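Greifer Nr. 11

Noch 2 Stunden bis zur Abgabe, und der Triltum zog wieder nach links. Nicht viel. Einen Fingerbreit vielleicht, aber sie spürte es im Handgelenk, jedesmal wenn die Backen zugingen.

Sie kniete seit dem Mittag auf den Fliesen. Links den Triltum, rechts den Sturnik, dann wieder getauscht, dann wieder zurück. Grekitz wollte einen Vergleich, Grekitz wollte ihn heute. Welcher liegt besser, welcher schließt sauberer, welcher verliert seine Marker. Als ob man das in eine Tabelle kriegt.

Durchgang 67. Zugreifen, anheben, ablegen. Der Sturnik machte das ohne zu murren, ein braves Gerät, langweilig wie ein Dienstwagen. Der Triltum zickte. Und trotzdem – sie mochte ihn lieber. Schrieb sie natürlich nicht rein.

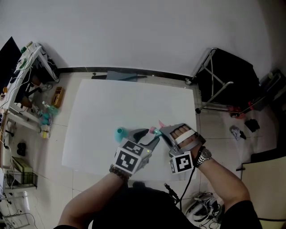

Das Telefon brummte irgendwo hinter ihr. Sowerby, bestimmt. Sowerby rief immer an, wenn sie beide Hände voll hatte. Sie ließ es brummen. Auflösen, neu ansetzen, Finger auf, Finger zu. Knie taten weh. Warum hatte sie kein Kissen mitgenommen, vor jeder Serie nahm sie sich das vor.

Im April hatte sie noch gedacht, man gewöhnt sich dran. Tut man auch. Zu gut sogar. Gestern beim Abendbrot nach dem Salzstreuer gegriffen, Daumen gegen zwei Finger, steif, langsam, von oben. Ihre Schwester hatte nur geguckt. Nichts gesagt.

Durchgang 68. Der Triltum schloss gerade. Einfach so, ganz gerade, kein Ruck, kein Ziehen. Sie hielt die Luft an. Nochmal. Wieder gerade. Was hatte sie anders gemacht? Nichts. Den Ellbogen tiefer vielleicht. Oder war es gar nie der Greifer gewesen, sondern sie, die ganze Zeit, 976 Aufnahmen lang ihr eigener schiefer Arm?

Das Brummen fing wieder an.

Sie wechselte die Seiten, Sturnik nach links, Ellbogen hoch wie vorher. Zugreifen. Er zog. Einen Fingerbreit, nach links, das brave Gerät.

Na toll, sagte sie laut in den Raum. Dann legte sie beide Greifer hin, schüttelte die Hände aus und ging ans Telefon. »Ich brauch noch einen Tag«, sagte sie, bevor Sowerby überhaubt Luft holen konnte.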